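Flat cartons, tab slots and where the corners go soft

I have been sorting out mailer boxes since July, mostly the die-cut kind that ship flat and lock together with tabs. The current batch is the teal one from Treltus, sold in bundles of 100. My interest is narrow: how the board behaves at the creases, and how much the coloured liner suffers on the way to becoming a box.

The first thing I check is the cut edge. Flute shape shows up well there, and so does any liner that has started to lift.

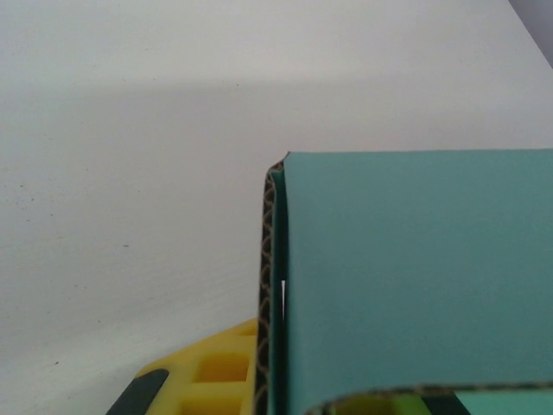

Cut edge with the fluting exposed. The liner curls slightly at the corner.

A small curl at a corner is cosmetic. A crushed flute is a different matter, as the panel then bends where it wants to and the fold wanders off the score. I had two of those in the last bundle, both on the outside of the stack, and I put them down to the strapping.
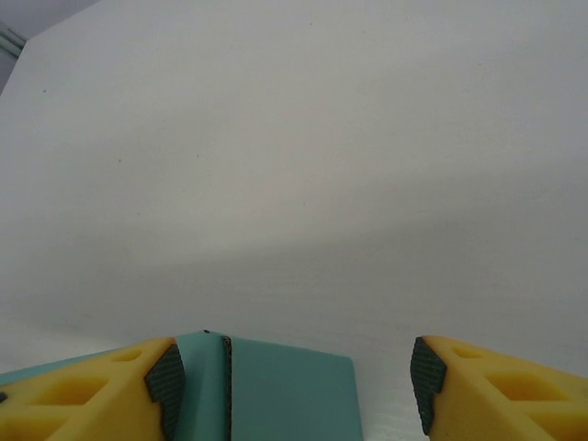 I fold on a plain white surface for the same reason I sort screws on one. Bits of fibre show up against it, and a coloured panel is easy to line up by eye. Any grit left under the board will mark the liner once you lean on a crease, so wipe down first.

The order I use is side walls, then the front, then the lid. Each score gets bent past 90 degrees and let go before anything is locked. Skip that and the board pushes back against the tabs.
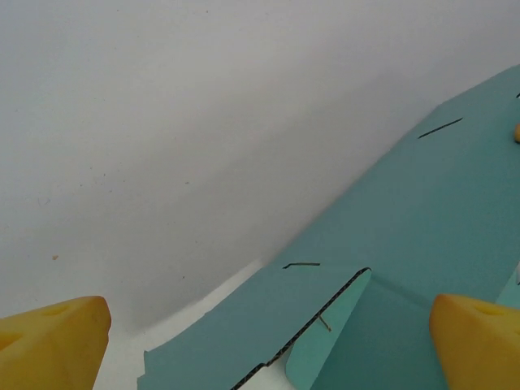

Slits are the other weak point. The Vundo mailers I used before had wider ones, which made for easy assembly and a lid that rattled. A narrow slit holds better but wants the tab fed in square — come at it on an angle and the liner tears back from the cut. Masking tape on the inside face fixes most of that.

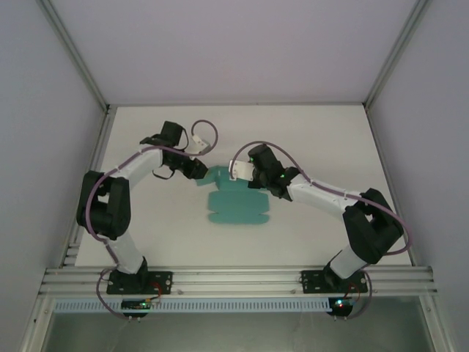

The white work surface, teal piece near the centre.

Next is the Tokeck sample pack, 6 sizes, all in plain brown. I expect the colour to be duller and the creases to be cleaner. I'll post the fold notes once I've been through the lot.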